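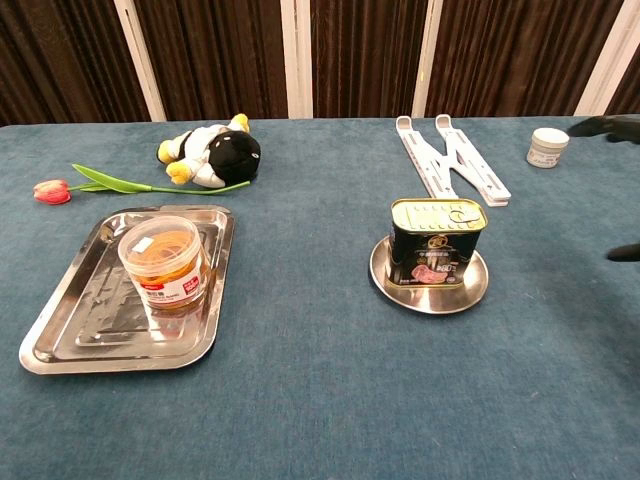 Will the Groltham toy and equipment library be ready to lend from all its planned outlets by the end of the grant?

Lending will be in place at four of the five outlets by then. The fifth, at Workstead, depends on building works outside the project's control and is now expected to open one quarter late, with no additional call on the grant.

Groltham Toy and Equipment Library
Interim progress report, second reporting period

1. Scope of this report

This report covers the second period of the grant. It sets out progress against the agreed work plan, changes to the plan, expenditure by heading and the main risks for the next period. Matters closed in the first report are not repeated.

The project lends toys, play equipment and adapted items to families with children under seven. The grant pays for stock, cataloguing, cleaning equipment, a part-time coordinator and transport between outlets. Premises are provided by the host organisations at no charge and are not shown in the accounts.

2. Stock and catalogue

The catalogue held 354 items at the close of the period. Each item has a record giving its title, age range, number of parts, replacement cost, cleaning class and home outlet. Records were moved from the old card system into Werus, the lending software chosen in the first period. The transfer took longer than planned. The cards used three different numbering schemes, and items bought before the present scheme had no part counts. These items were counted and bagged again before entry.

Cleaning class is a new field. Class A covers hard items that can be wiped down at the desk. Class B covers fabric and stuffed items, which are washed after every loan and held back until dry. Class C covers items with batteries or motors, which are wiped and checked for a secure battery cover. Class B items are out of circulation for longer between loans, and the purchase plan for the next period allows for this by favouring duplicates of the most requested titles.

Twelve items were withdrawn. Most had missing parts that could not be bought separately. Two were withdrawn on safety grounds after the seams were found to be weak at inspection. None had been reported by borrowers.

3. Outlets

Main desk, Groltham. Open for the whole period. Opening hours were extended on Friday to 6.30 pm in response to requests from working parents. Use of the later session has been steady enough to keep it.

Solberg Road. Opened in the first month of the period. The shelving supplied was too deep for the recess and was exchanged by the supplier at no cost. Reservations can be collected here but the outlet does not yet handle new registrations, which still need the printer at the main desk.

Health centre and primary school outlets. Both operate as collection points with a small display stock. The school closes its outlet during holidays and returns are then directed to Groltham.

Workstead. Not yet open. The host is replacing the heating and has asked that no stock be moved in until the work has been signed off. The latest date given for this is December. Stock set aside for Workstead has been catalogued and is on loan from the main desk in the meantime, so the delay has not left purchased items idle.

4. Registration and lending

The loan period was changed from three weeks to two at the start of the reporting period and changed back after six weeks. The shorter period increased the number of late returns without reducing waiting times - families tended to keep to their own pattern of visits whatever the due date. The three-week period now applies to all classes except large outdoor items, which are lent for one week.

No fines are charged. Reminder messages are sent automatically by Werus on the day before the due date and again a week after it. Accounts with an overdue item cannot place new reservations. This rule has been enough in nearly all cases.

The deposit for large items has been dropped. It raised very little, took time to administer and was given as a reason for not borrowing in the feedback forms from Solberg Road.

5. Expenditure

Stock: on budget. A bulk order brought forward from the next period accounts for the high figure in the second month.

Cataloguing and software: over budget by the cost of the additional hours described in section 2. We propose to meet this from the underspend on transport.

Cleaning equipment: complete. The second dryer was not needed and has been returned for a full refund.

Transport: under budget, as the Workstead run has not started.

Salary: on budget.

A statement by heading is attached as Annex 1. The only virement requested is the one from transport to cataloguing, and approval is sought before the next claim is submitted.

6. Risks

Further delay at Workstead. If the building is not available by the revised date, the outlet will be run as a collection point from the adjoining hall until it is.

Loss of parts. Part counts are now checked at every return. This slows the desk at busy times, and a drop box for unchecked returns will be tried at Groltham.

Coordinator hours. The post is filled for the term of the grant only. A request for continuation funding has been sent to the district and a reply is awaited.

7. Work planned for the next period

Open Workstead and start the transport run.
Enable new registrations at Solberg Road.
Complete the annual inspection of Class C items.
Buy duplicates of the most reserved Class B titles.
Issue the borrower survey and report the results in the final report.

Annex 1: Expenditure by heading
Annex 2: Withdrawn items, with reasons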